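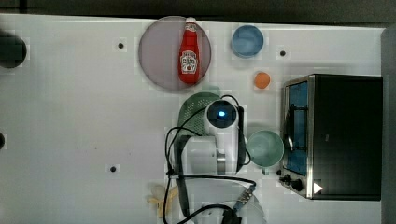 图4-1 台面布置：盘、碗、杯、沥水篮与电烤箱

4 台面布置与日常使用

本章适用于Sterodmont住宿单元内的Pukuvar小厨房。第3章的清洁和通电检查做完以后，再按本章摆放餐具、沥水篮和电烤箱。台面为白色，浅色污渍在灯光下不易看清，摆放前请用手摸一遍，有黏涩的地方重新擦。

4.1 摆放前的准备

1. 拔下电烤箱插头。刚用过的烤箱，等外壳完全凉下来再移动。
2. 用拧干的软布擦台面，先擦靠墙一侧，再擦靠人一侧。油渍用中性洗涤剂，擦完用清水过一遍布，再擦一次。
3. 用干布收水，特别是烤箱四只脚要落的位置。
4. 把要用的餐具从柜中取出，检查有无缺口和裂纹。有裂纹的餐具不要再进烤箱，也不要再盛热汤，放进水槽下方的回收盒，退房时一并告知管理处。

注意：台面不要使用钢丝球、去污粉或含氯漂白剂。由此留下的划痕和发黄不在保修范围内。

4.2 确定电烤箱的位置

电烤箱放在台面右侧。黑色机身、不锈钢前框的型号和旧款全黑型号外形尺寸不同，换机后请按下面的步骤重新定位，不要直接放在旧的脚印上。

1. 两手托住机身底部两侧抬起。不要抓门把手。
2. 把烤箱放到台面右侧，四只脚全部落在台面上，用手轻按顶部四角，机身不应晃动。如有晃动，先看脚下是否压到电源线或杂物，再调节脚垫。
3. 机身背面和侧面距墙壁、柜板至少8厘米，上方留出40厘米以上。头顶有吊柜的单元，不够这个高度时不得使用烤箱。
4. 完全打开烤箱门，确认门开到底时不碰任何物品。
5. 取出烤架、烤盘和接渣盘，再装回去，确认能顺畅推拉。
6. 最后插电源。插头要插到底，电源线从机身后面走，不从顶部绕过。

厨房台面插座所在回路的总负荷上限为2,180瓦。烤箱与电热水壶请错开使用。同时使用时断路器可能跳闸，复位方法见第7章。

警告：工作时烤箱外壳、门玻璃和前框温度很高，停机后仍会持续一段时间。儿童在场时，成人不得离开厨房。

警告：不要在烤箱顶上放盘子、抹布、塑料瓶或任何调味品。

4.3 餐具的摆放

Clatine餐具套装为单人用，含圆盘一只、碗一只、马克杯一只、沥水篮一只。颜色按批次发放，各单元可能不同。图4-1中的一套为淡紫灰色圆盘、浅蓝色碗、浅薄荷绿马克杯和绿色带孔沥水篮。

1. 圆盘放在台面靠里一侧的中间，盘面朝上。
2. 碗放在圆盘右边，两者不要叠放，碗沿和盘沿之间留出手指能伸进去的空隙。
3. 马克杯放在烤箱左边，杯口朝上，把手朝向使用者一侧。
4. 沥水篮放在圆盘前面。篮中有食物或刚洗过的蔬果时，下面垫一只浅盘或折好的干布。
5. 烤箱门前方不放餐具。取放烤盘时，马克杯也应先移开。

习惯用左手的住客可以把碗改到圆盘左边，其余位置不变。烤箱不能随之移到左侧，左侧没有合适的插座，不得用接线板代替。

提示：餐具底部有水时会在光滑台面上滑动。放下之前先用布擦一下底。

4.4 调味瓶

软质塑料瓶装的番茄酱等调味品，开封后按瓶身标签要求保存。本单元的冰箱门架可竖放一般大小的瓶子，过高的瓶子请放在冰箱下层。

1. 每次使用前检查瓶盖是否旋紧，再翻转或横放。
2. 用餐时可把瓶子横放在空盘里，瓶口如有残留，落在盘中，比落在台面上容易处理。
3. 用完后用湿纸巾擦净瓶口，合上盖子，放回冰箱。
4. 盘子要盛食物时，先把瓶子拿走。瓶身外面接触过台面和手，盘子应冲洗后再用。

注意：瓶子与电烤箱保持距离。塑料瓶受热后会变软，瓶内压力升高时，打开瓶盖会喷溅。

4.5 靠墙部分与通风
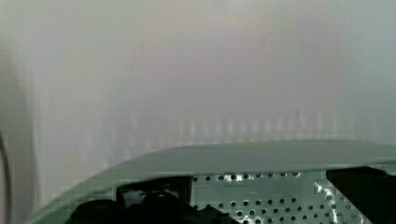
通风缝里积的灰会影响散热，每月清一次即可，油烟较多的单元改为每两周一次。清理时烤箱必须断电并且凉透。

1. 先拔插头，把烤箱往前挪，挪到能看清后面为止。
2. 用吸尘器的毛刷头沿缝的方向轻吸，不要横着来回刷。没有吸尘器时用干的软毛刷，下面铺一张旧报纸接灰。
3. 缝上有油的，用布蘸少量中性洗涤剂，拧到不滴水，顺着缝擦。不得向缝内喷任何液体。
4. 墙面和柜板用同一块布擦过后，再用清水布擦一遍。
5. 等全部干透，把烤箱推回原位，重新量一遍8厘米的间距。

浅色墙面如果出现发黄或者起泡，说明间距不足或者烤箱连续使用时间过长。请停止使用烤箱，并通知管理处。不要自行贴铝箔或隔热贴纸，贴纸脱落后可能盖住散热缝。

4.6 第一次使用烤箱

新机或长期停用的烤箱，第一次通电加热时会有轻微的烟和气味，属于正常现象，请打开窗户或抽油烟机。

1. 烤箱内不放食物，烤架和接渣盘装好。
2. 温度旋钮调到最高，功能旋钮调到上下同时加热。
3. 定时十五分钟。
4. 时间到后关机，门半开，等凉透。
5. 用湿布擦内壁和烤架，再用干布擦一遍。

如果烟持续不散，或闻到塑料烧焦的气味，立即拔掉插头，不要再次通电，按4.9节联系维修。

4.7 餐具能否进烤箱

Clatine套装中的圆盘、碗和马克杯均不能进烤箱，也不能放在烤箱顶部预热。加热食物请用随机的烤盘，或自备标明可入烤箱的耐热容器。沥水篮只用于清洗和沥水，刚煮好的面条可以倒入，但不要把滚油倒进去。

如果误将套装餐具放进烤箱并已加热，请先关机，门保持关闭，等完全冷却再打开。受热变形的餐具可能粘在烤架上，连同烤架一起取出，不要硬拽。更换烤架的费用见附录。

4.8 用餐后的整理

1. 把剩余食物倒入厨余桶，水槽里的滤网同时清掉。
2. 先洗马克杯，再洗碗和圆盘，最后洗沥水篮。沥水篮的孔里容易卡米粒和菜叶，翻过来从外侧冲。
3. 餐具在水槽边沥干，用干布擦过后放回4.3节的位置，或收进柜中。
4. 擦台面。马克杯和烤箱之间的那一条最容易漏掉。
5. 接渣盘每次用完都要倒。面包屑积多了会冒烟。
6. 拔下烤箱插头，门关好。
7. 看一下台面上有没有留下的小件物品，圆的、会滚的东西放进抽屉。

离开两天以上时，马克杯倒扣，沥水篮收进柜子，冰箱里开封的调味品把盖子再旋一遍。

4.9 常见情况

烤箱不通电：先看插头，再看定时旋钮是否在零位。定时旋钮在零位时加热管不工作。两项都没有问题，查断路器。

烤箱门关不严：检查烤架是否推到底，门边胶条上有没有食物残渣。胶条有裂口时停用。

盘子或碗上有一圈白印：多数是水垢。用稀释的白醋泡一会儿，再按平常方法洗。

马克杯里有茶渍：用小苏打和软布擦，不要用硬刷。

沥水篮被番茄酱或咖喱染色：染色不影响使用。太阳下晾半天会淡一些，泡漂白剂会使材料变脆。

台面有焦痕：请拍照发给管理处，不要打磨。台面整块更换的编号为3,310，报修时请报这个编号和房间号。

维修由Moschos负责，电话贴在柜门内侧。厨房设备报修找Savvas Sfakianakis，餐具补领找Eirini Manolakis。周日只处理断电、漏水和燃气问题，其他报修顺延到下一个工作日。报修时请准备好：

房间号
烤箱底部铭牌上的型号
出现问题时正在使用的功能和时间
旁边还有哪些电器在用

4.10 本章修订

2020年12月23日：增加4.5节靠墙部分的清理方法；4.3节马克杯位置由圆盘左边改为烤箱左边；4.7节补充误加热后的处理。修订人Neelam Shukla，审核Sotiris Karagiannis。

旧版手册中关于把餐具叠放在烤箱顶部的图示已经作废，请撕下该页。

第5章 水槽与滤水器，见下页。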